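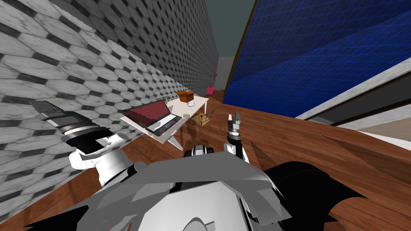
I drove up to Prungate in August for the open day at Liltine, a bathhouse and day spa that had been closed for most of a year while the building was redone. The public could walk through every part of it for free between 10 a.m. and 4 p.m., and short treatments were on offer at a reduced price. I had been to the old Liltine twice and remembered low ceilings, green carpet and a smell of eucalyptus that followed you home. Spas seem to be moving away from that look. Marble-look hexagon tile over a whole wall, with thin black joints and a reddish-brown wood floor beside it, is the sort of finish I now run into more often than bamboo and pebbles, and it does make a narrow room feel cleaner. My own interest was in the baths and how the place would be run, so I spent most of my time on those.

Parking was in the field behind the building. The lot in front was being used for the food stands and a tent where you signed up for treatments. I got there at 10:20 and the foot massage list was already full until 1 p.m. I put my name down for a 1:30 slot and joined a tour.

Tours left every half hour and were led by Cheng-en Shek, the manager. He started in the plant room, which I didn't expect, and kept us there for a good fifteen minutes. The old boiler is gone. Water for the three pools now runs through a heat recovery system, and each pool has its own filter loop, so one can be shut down for cleaning while the other two stay open. At the old place, a problem with one pool closed everything. Anyone who drove an hour to find a sign on the door will be glad of that change.

The pools themselves are a warm one, a hot one and a cold plunge. The warm pool is the largest and is meant for sitting and talking. The hot pool is a quiet area. Shek said talking had been the top complaint in the old guest book, followed by people saving loungers with towels. Loungers can't be reserved under the new rules, and staff will move towels left for more than half an hour. A woman on our tour asked who was going to enforce that on a busy afternoon, and he said he was.

Upstairs there are 5 treatment rooms, a sauna and a steam room. The sauna was running at a low setting with the door propped open so that people could look in. It has two bench levels and fits maybe a dozen people if they are friendly. The steam room was switched off. I would have liked to try it.

The treatment menu is shorter than it was. They have dropped the wraps and most of the facials and kept massage, scrubs and foot treatments. Oils and scrubs come from a small maker called Renine, which had a table in the hallway with testers. The cedar scrub was coarse and smelled good. The rose one was too sweet for me. Jars were on sale, but I didn't see prices on them and had to ask.

At noon Tsutomu Yoshida gave a talk on bathing habits in the relaxation lounge. He trained in hot spring inns before he came to Liltine as head of bathing, and his advice was simple. Wash first, start warm, stay in the hot pool for 3 minutes the first time, get out, sit down, drink water. Do the cold plunge last or skip it. He said most people who feel dizzy at a spa have stayed in too long and eaten too little. He also asked anyone with a heart condition or who is pregnant to talk to their doctor before using the hot or cold pools. The talk ran over, and the room was warm enough that two people near me fell asleep.

Lunch was a rice bowl from Min, the cafe that will run the counter inside. It was good and filling. The line took 25 minutes.

My foot massage started at 1:50 instead of 1:30. It lasted fifteen minutes and was firm without being painful. The therapist asked about pressure once at the start and then left me alone, which suits me.

Some practical notes for anyone planning a visit. The number of guests is capped at 200 a day, and you book a three-hour block. Robes are included but sandals are not, so bring your own. Lockers use a wristband. The stairs are the only way up for now, as the elevator was still waiting on its inspection, so call ahead if that matters to you. A board by the front desk said 1,747 people had signed up for the mailing list before opening, so weekends will probably fill early. Weekday mornings are cheaper and that is when I plan to go back, with my own sandals.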